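Akudero (workshop robot)

Akudero is a two-armed tabletop robot built in a shared workshop in the town of Jatstead. It is a hobby project, put together by members in their spare time, and it has become one of the best-loved machines in the building. Its main job is sorting and stacking toy blocks. That sounds modest until you have watched two arms try to share one small pile without bumping elbows!

Background

The project grew out of an earlier single-arm build called Stubbs, a short, slow machine that could pick up a block and put it down again somewhere near where it was told to. Stubbs was fun but limited. Anything that needed a second hand, such as steadying a stack while adding to it, was out of reach. Members began sketching a two-armed version over a winter, and the first parts were bolted together in January. The name Akudero was picked from a list on the workshop whiteboard and has no agreed meaning, though several have been suggested.

Construction

Both arms are mounted on a long aluminum rail along the front edge of the table, each on its own black plate. The links are white and the joints black. Putting the two arms on one shared rail was an early decision and a very good one, as the distance between them stays fixed and the software never has to guess at it. The table has a gray-and-white marble pattern, and the work area is enclosed by walls of whitewashed planks with a pinkish tint, framed in aluminum extrusion.

The enclosure went through two versions. The first was open at the back, and blocks that got flicked off the table were forever rolling under the lathe. The present one has a back wall and two side walls that angle outward, leaving plenty of room for the arms to swing.

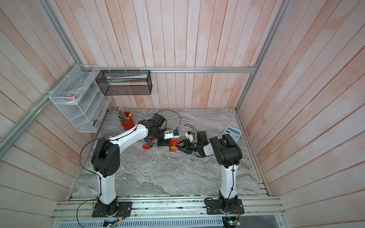 Wiring took longer than the frame did. The build log, kept in a shared binder, runs to 154 entries, and a good third of them deal with cables: too short, too stiff, caught on a joint, or plugged into the wrong board. Leaving a generous loop at each wrist solved most of this, and builders of similar machines in nearby Flamton have since taken up the same habit.

Control

Each arm can be moved on its own or as part of a pair. In paired mode the software plans both paths together and makes one arm wait if they would cross. Early versions were so cautious that both arms would sometimes wait for each other forever, a fault known in the workshop as "after you." The fix was to give the left arm priority.

Stacking trials

Members keep a running tally of practice stacks. At the last update of the binder the robot had made 1,288 attempts, of which 783 ended with the stack still standing. Most failures come from the release, when a finger drags slightly as the gripper opens. Slower opening helps, and softer finger pads are being tried.

See also

Stubbs (robot arm)
Jatstead shared workshop
Flamton builders' group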